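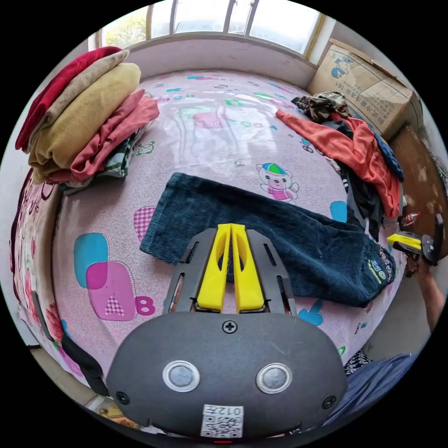 Saturday, and I gave the whole morning to the clothes. I'd been promising myself since the beginning of February that I would go through them, and every week there was some perfectly good excuse (the dentist, the car, my sister on the phone for two hours about her kitchen), so today I had my coffee, carried everything in from the closet and put it all on the bed before I could change my mind.

I do love that silly pink sheet with the bear in his cap and the big letter block. It has been on that bed so long that I can't imagine the room without it, and the sun comes in at the window and makes it shine like a candy wrapper. I kept stopping to smooth it out when I should have been folding.

The sweaters and nice things went first, because they are easy and they make me feel I'm getting somewhere. The dark red knit is staying, no matter what anybody says about it. The mustard one I went back and forth on for a good while and then put back on the stack, and I suppose that means it's staying too. The camouflage and the orange long-sleeved shirt are on the other heap with everything else I can't decide about, and that heap grew faster than I'd like to admit.

Then the corduroy. I had forgotten how much of it we own! The dark blue trousers with the patch by the waist have hardly any wear in them, and I ran my hand up and down the ribs like I used to do with my grandfather's jacket in church. I can't think who they would fit now. The green one is harder. Mom always said corduroy should be hung up and never folded, or you get a line across it that no iron will take out, and I've kept to that all my life without once checking whether she was right.

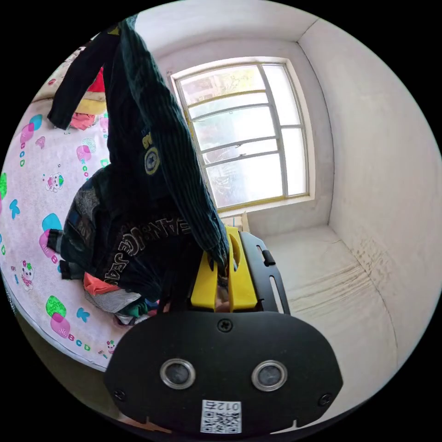

Fabrice Sabatier says on the phone that she was wrong, or half wrong, and that his own corduroys have lain folded in a drawer for 7 winters and a bit of steam brings the nap right back up. He also thinks I should keep the green one whatever I do with the rest, seeing that a good patch like that doesn't come along often. I told him he only ever tells people to keep things, and he laughed and asked if there was anything in his size.

We talked so long that my coffee went cold and I had to make another. After that I did the sweatshirts, not very well, and found a button in the bottom of the closet that I've been missing since last fall. Still can't remember what it came off.

Vlasta Michalík is coming by tomorrow after lunch with bags. I ought to finish the undecided heap tonight, but my back is sore and there's soup to heat up.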